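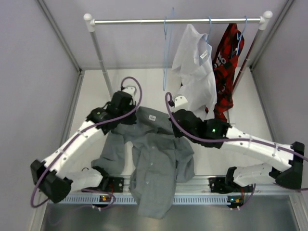
Most creases in a cotton shirt are set in the hour after the wash ends, and most ironing is spent undoing them. Fibres swell when wet and stiffen as they dry, so whatever shape the cloth holds at that stage is the shape it keeps. A button-up shirt left crumpled on a tabletop, like the grey one here, will take a fold line across the placket or yoke that needs steam to remove. The two shirts on the rack behind it hang from the shoulder seam and carry their own weight, and that weight does a good part of the pressing.

Spin speed
Drop the spin for shirts. A full-speed spin packs the load against the drum and drives sharp creases into collars and cuffs. The shirts will come out heavier and take longer to dry, so hang them over a bath or a tiled floor at first. Do not fill the drum more than half way.

Shaking out
Take each shirt by the hem and snap it downwards 5 times, then turn it and do the same from the shoulders. Pull the placket straight between both hands. Press the collar flat with the fingers, working from the points towards the centre so that any slack ends up under the fold at the back of the neck.

Hangers
Use a hanger whose ends stop just short of the sleeve seam. If it is too wide it pushes a bump into the sleeve head, and the bump dries in. Wire hangers mark damp cotton and may leave rust. The moulded Tameo type with a rounded shoulder is adequate and cheap. Fasten the top button and the third one down; leave the rest open for air.

Spacing
Leave a hand's width between wet shirts. On a short rail this means fewer shirts per batch — accept it, or the side seams will still be damp the next morning. Keep the rail away from radiators. Fast drying on one side pulls the front panels out of line.

Damping spray
For shirts that have dried creased, fill a bottle with 200 ml of cold water and add 2 drops of white vinegar. Mist the inside of the cloth, roll the shirt loosely and leave it until the damp has spread evenly. Iron the collar first, then yoke, cuffs, sleeves and body. In hard water areas use filtered water in the iron; scale from a neglected tank comes out as brown spots, usually on the front panel.

Linen and blends
Linen should be ironed while still damp to the touch. Polyester blends need a cool iron and will glaze under a hot one, and glazing is permanent. Test on the inside of the hem.

Edivaldo Magalhães wrote in after the April page to say that he hangs shirts upside down by the hem, with pegs at the side seams. This works well for heavy Oxford cloth. On thin poplin the pegs leave marks, though these are tucked in when the shirt is worn.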